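Kalgate Waste and Catering Module
Handout 2: Clearing a table into separate streams

Sorting at the table is quicker than sorting at the bin. The unit of work is the tray: single-use items go together on foil, reusable ware goes on plastic. Paper is dealt with first, as it takes up the most volume for its weight.

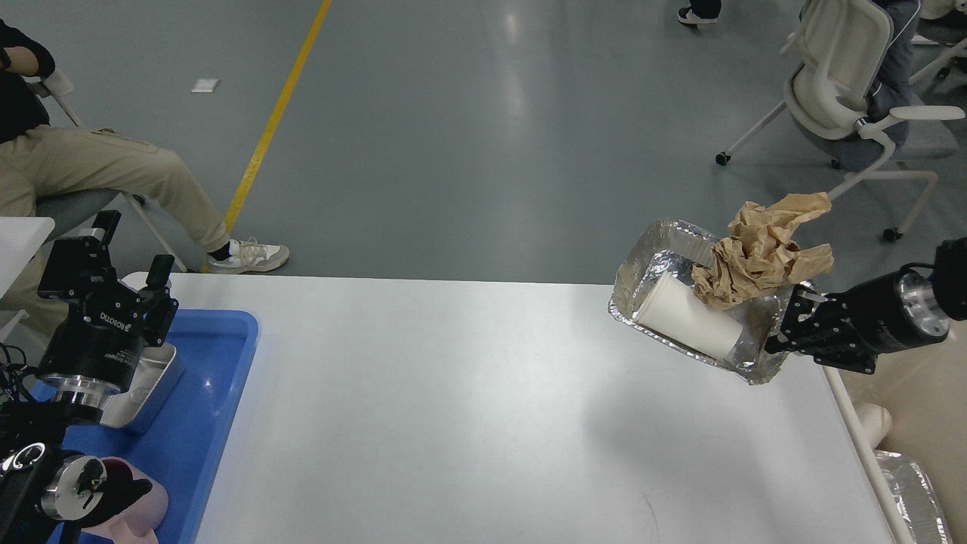

Foil tray with paper cup and crumpled kraft paper; blue tray to the left.

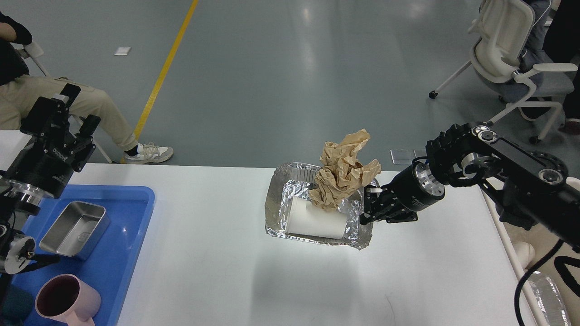
Order of work

1. Lift out crumpled paper and flatten it. Greasy paper goes to general waste at the Braltberg site.
2. Empty the cup before it leaves the table. Paper cups are lined and do not go with kraft paper – use the cup tube.
3. Scrape the foil, then press it flat. Balls of foil under 100 mm are lost on the sorting screen.
4. Keep metal containers and mugs on the blue tray and carry it level to the wash-up.

The Paria exercise uses 346 items and a 500 litre bin. Record the weight of each stream before and after flattening.

Notes from the Saturday group

Pap objected to step 3: foil with baked-on cheese never scrapes clean, and a short soak should be allowed before pressing. Soaking is permitted where the sink is free. Enter it in column 2 of the record sheet.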